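Homisham Lounge Tidying – README

Last updated: August
Maintained by: Kulap Hemmin
Labels checked by: Matěj Štefanec

This folder holds recordings of one everyday job: clearing up a small sitting area after people have used it. Most of what gets picked up is drink bottles. The rest is cups, napkins, wrappers and the odd newspaper.
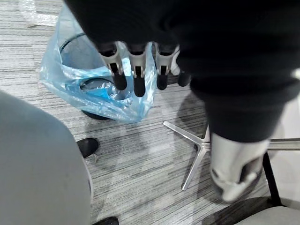
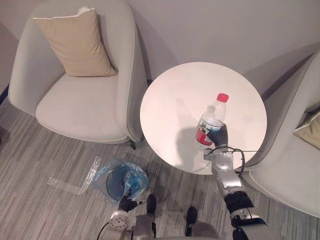 What is in the set

There are 326 episodes. An episode covers one item, from the moment it is reached for until it has been put where it belongs. Long sessions were split, so several episodes may share the same furniture layout and the same bin bag.

The set comes from 4 rooms, named Homisham, Pollitz, Lewis and Beltetti in the index. The names are only labels. Room names are spelled the same way everywhere except in the first batch, where Pollitz is sometimes written with one l. Search for both.

Furniture

Light gray armchairs and a round white side table make up the usual layout. The chairs have throw pillows, and these count as part of the furniture. If a pillow has slipped, straightening it is a separate episode with the label "pillow".

Tables were wiped before each session. Chairs were pushed back to their starting spots but not measured, so expect small shifts between sessions in the same room.

The bin

The waste bin is round and stands on the floor, lined with a thin light blue bag that you can see through. The bag hangs well over the rim. In a few sessions it slid down far enough to cover part of the opening, and those are marked "bag_low" in the notes column.

Bags were changed when the bin was half full, or earlier if something had leaked.

Bottles

Bottles were not emptied or rinsed first. Each one gets a fill level of empty, partly full or full. A clear plastic bottle with a red cap and some water left in it is "partly full", even if there is only a mouthful. Caps stay on. If a cap was missing at the start, the notes say so.

Sorting rules used in the labels

Bottles, any fill level: bin
Paper cups and napkins: bin
Wrappers: bin
Newspapers and magazines: stacked on the table
Pillows: back on the chair
Anything personal, such as keys or glasses: left alone

These rules follow the house habit at the time. Two of the rooms have since moved to separate recycling, so the bin label should not be read as advice on where plastic goes.

Files

index.csv – one row per episode, with room, item, fill level and notes
stills/ – 494 pictures taken from the episodes
layouts/ – hand-drawn floor plans, one per room
changes.txt – list of corrections

Known problems

Pale tabletops wash out in the late afternoon sessions, mostly in Lewis.
5 episodes have the wrong fill level. They are listed in changes.txt and will be fixed in the next version.
Crumpled napkins and wrappers were mixed up in the early labels. Matěj has gone through Homisham and Beltetti; the other two rooms are still to do.
The floor plan for Beltetti shows the table on the wrong side of the door.

Corrections

Send the episode number and a short note to Kulap. Please do not edit index.csv directly – it is rebuilt from the label sheets and your change will be lost.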